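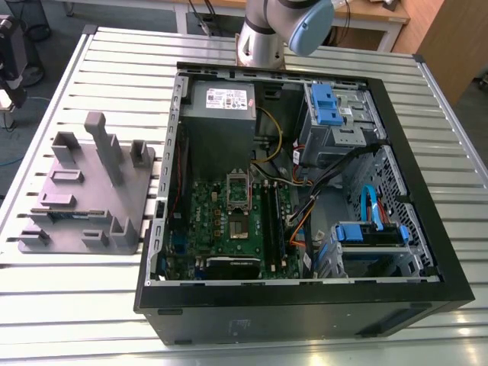

Ekene Abubakar wrote in to say that the old version of this page told people to clean the inside of a computer without once telling them to switch it off at the wall, and that a cousin had taken it at its word. The cousin is fine. The page has been rewritten.

How to get the dust out of a desktop computer

You will need a screwdriver, a soft clean paintbrush, a can of compressed air and somewhere to work that you don't mind making filthy. A can of Pundo air lasts me 2 computers, or one if there is a cat in the house.

Step 1. Shut down, switch off at the wall, pull out every cable. Then press the power button for a few seconds to drain whatever is left. Nothing will happen. Do it anyway.

Step 2. Take the side panel off. On most towers it is held by a couple of screws at the back, and they will be tighter than you would like. Put them in a saucer. I have bought 300 spare case screws over the years and can find none of them.

Step 3. Lay the tower down with the open side facing up.

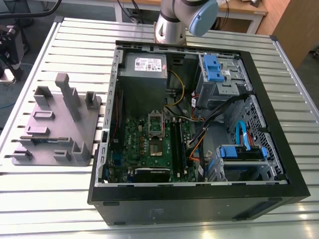 Side panel off, tower on its side, memory module set apart from the case.

You needn't take the memory out for an ordinary clean. If you do, touch bare metal first, hold the module by its ends, and remember which slot it came from – writing it down works better than being sure you'll remember.

Step 4. Brush first, blow second. Loosen the dust on the fan blades and the vents, then use short bursts with the can upright. Hold each fan still with a finger while you do it. Letting one whizz round is great fun and bad for the bearings.

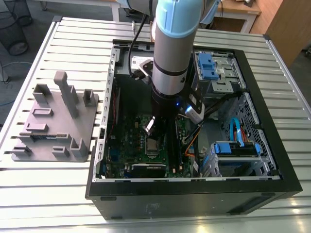

Graphics cards collect more fluff than anything else I clean, and mine at Mendstead once gave up enough to stuff a small cushion. Check the fans and the fins between them, and support the card with one hand if you have to lean on it at all. With the tower flat, as it is here, you can see both the board and the card properly. Leave the processor and its socket alone unless you have fresh thermal paste and a free afternoon.

Step 5. Let everything settle, put the panel back, plug in and switch on. If it won't start, reseat the memory before you start pricing new computers.

I do mine every May and have yet to enjoy it.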